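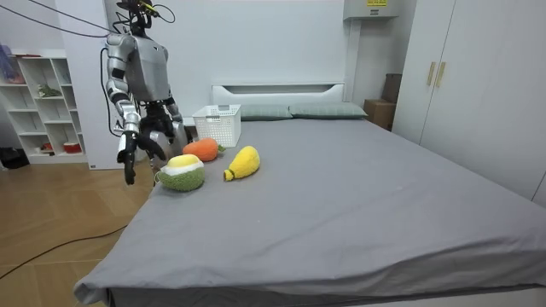 Prumetti unit at the bedside in the Han training room, toy collection exercise.

Home Forums Members Search Log in Register

Workplace Practice > Housekeeping and Residential Services > Automation trial at Ekthorpe, Han site: comments requested

Y_Lim_Ekthorpe
Aug 22, 2020

Members are invited to comment on the automation trial now under way at the Han site. Ekthorpe operates serviced family apartments, 772 in total, and employs its own room attendants. The trial concerns one part of the turnover procedure only: the collection of loose items from beds and floors before the linen is changed. The equipment is supplied by Prumetti. Scheduling and time records continue to be kept in Trallska.

The exercise in use at present is a simple one. Plush toys are placed on a made bed and the unit is to put them in a white basket. Toys were selected because they are the items most frequently left behind in family apartments, and because a soft item is not damaged by a poor grip.

The following points have been agreed with staff for the duration of the trial:

1. No attendant's hours will be reduced.
2. Two attendants are assigned to the training room on each trial shift, at their normal rate of pay.
3. Time spent in the training room is recorded in Trallska as training and does not count toward room targets.
4. Recordings made by the unit are not used to assess any employee.

Comments on the effect upon duties, grading and workload would be particularly welcome. A summary will be sent to all room attendants.

Yi-an Lim
Housekeeping Operations, Ekthorpe

linenroom_rep
Thank you for publishing the terms. My members at another operator received no written terms at all, and I would hold these up as a reasonable starting point.

I have a concern with item 1. It applies "for the duration of the trial." What the attendants will wish to know is the position on the day after. If item collection is removed from the procedure, the minutes allowed per room will be reviewed, and in my experience they are reviewed in one direction only. Has management given any commitment on the room allowance?

Dorsett Quay
I manage turnover for a smaller operator and must disagree in part with the previous post. Collecting items is the portion of the work my attendants like least. It involves repeated bending and it delays the linen. If a machine can be relied upon for it, I would expect the minutes to be used for inspection, which is where our complaints arise. A shorter allowance does not automatically follow.

I would add that a bed with three toys on it is a very tidy bed. Our attendants find chargers, socks, medication and wet towels, frequently all inside the bedding.

linenroom_rep
It does not automatically follow, but it should be written down that it will not follow.

Y_Lim_Ekthorpe
To answer the question on the room allowance: there is no commitment at present beyond the trial. I have asked for one and will report the reply in this thread. The allowance for item collection is currently four minutes per apartment, and I have proposed that those minutes remain with the attendant whatever the outcome.

On the second point, Dorsett Quay is correct. The exercise is far easier than a departure. The toys are of good size and strong color, and the sheet is plain. The view from above the bed gives a fair idea of how little there is to confuse the unit at this stage. 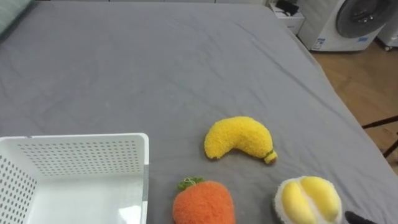 Mixed items will be introduced in the next stage. Medication, documents and anything of value will stay outside the procedure altogether and will be handled by an attendant under the existing lost property rules. I do not expect that to change, and I would oppose any request to change it.

The attendants themselves decide how the items are laid out. This was their suggestion, and it has had a useful effect. They know how rooms are left, and the supplier's engineers did not.

m_castellan
I work in occupational safety and would raise the cables. In the photograph at the head of this thread a black cable curves across the floor toward the side of the bed. The side of the bed is where an attendant stands to change the linen. Has the trip hazard been assessed? I would also ask who is permitted to stand within reach of the arms, and whether the attendants are able to stop the unit themselves.

Y_Lim_Ekthorpe
Both attendants carry a stop control and have been instructed to use it without seeking approval. It has been used 11 times to date, and no one has been asked to justify doing so. Linen is not changed while the unit is powered. The floor cable is included in the risk assessment as a temporary arrangement. I accept that a temporary arrangement of that kind could not be taken into an occupied building, and the supplier has been told so.

hallway_trolley
I am one of the attendants on this trial. I did not volunteer for it, but I do not object to it either. The work is slower than people imagine. A good part of my shift is setting toys out again. My back is better for it – that is a fact and I am happy to have it recorded.

What I would like considered is the grade. We are explaining to engineers how a room is done, and we are still graded as if we only did rooms. Dorsett Quay says the minutes will go to inspection. Inspection is a supervisor's duty here and carries supervisor's pay. If I am to inspect, I should be paid to inspect.

Dorsett Quay
That is a fair point and I had not considered it from the grading side. With us, inspection is shared among all staff.

linenroom_rep
I would ask that the post from hallway_trolley be included in the summary in full. I also suggest a fifth item: "Duties transferred to attendants as a result of automation will be graded before they are transferred."

Y_Lim_Ekthorpe
It will be included in full, with the agreement of the attendant. I will put forward the wording for a fifth item with one amendment – "graded and paid." The thread will remain open until the end of August.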